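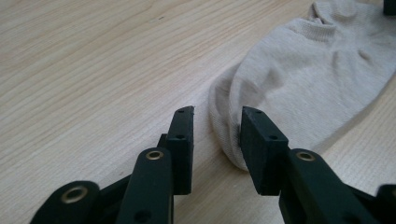

An oil finish on a wooden tabletop wears out gradually, and the usual sign is that spilled water stops beading and leaves a gray ring. Renewing the oil is a job for one afternoon plus curing time, and it does not require stripping the wood. The instructions on this page are for solid wood or thick veneer with an existing penetrating oil finish. They do not apply to lacquer, polyurethane or wax. Before starting, clear the top completely, down to the last stray sock, and look across it at a low angle with a lamp to find the direction of the grain. On pale wood with fine lines the grain can be hard to read from directly overhead, and it may run diagonally to your line of sight. All sanding and wiping follows it.

What you need

Hardwax or penetrating oil, clear or natural tint
Sandpaper in 180 and 240 grit
A cork or rubber sanding block
Vacuum with a brush attachment
Lint-free cotton cloths, at least five
A white nylon pad
Nitrile gloves
A metal can with a lid, filled with water, for used cloths

Step 1: Test the finish

Put a drop of water on the most used part of the table and another near an edge. Wait five minutes. If both drops still stand up, the finish is sound and only needs cleaning. If the drop in the worn area has soaked in or left a dark spot, continue.

To rule out lacquer, rub a hidden spot on the underside of the edge with a cloth dampened with denatured alcohol. Shellac and many lacquers turn sticky. A cured oil finish usually does not. Polyurethane also resists alcohol, so scrape the same spot lightly with a blade as well. Film finishes come off as clear flakes.

Step 2: Clean

Wipe the top with warm water and a small amount of mild soap. Wring the cloth well. Dry immediately and leave the table overnight. Sanding damp wood clogs the paper and raises fuzz.

Step 3: Sand

Start with 180 grit only where there are rings or scratches. Feather outward so no dip forms. Then sand the whole surface with 240 grit, three passes, with the grain. On veneer, skip the 180 and stop as soon as the surface looks even. Vacuum, then wipe with a dry cloth.

Step 4: Apply the oil

Stir the oil. Do not shake it. Pour a small puddle and spread it with the nylon pad, working in sections the full length of the table. The coat should be thin enough that it never pools. Pale wood darkens slightly at this point — test on the underside if the color matters.

Wait 15 minutes, or the time given on the can, and wipe off everything that has not soaked in. Change cloths when they begin to drag. Oil left standing on the surface cures to a tacky film that has to be sanded off.

Step 5: Second coat

Apply the second coat after 12 hours, using half as much oil. Wipe again.

Curing

Light use is fine after 24 hours. Keep water, hot dishes and tablecloths off the table for a full week, longer in an unheated room.

Disposal of cloths

Oil-soaked cloths can heat up and ignite without a flame. Submerge them in the water-filled can and close the lid, or lay them flat outdoors in a single layer until stiff. Do not leave them folded or in a trash bag.

Last revised 15 January 2022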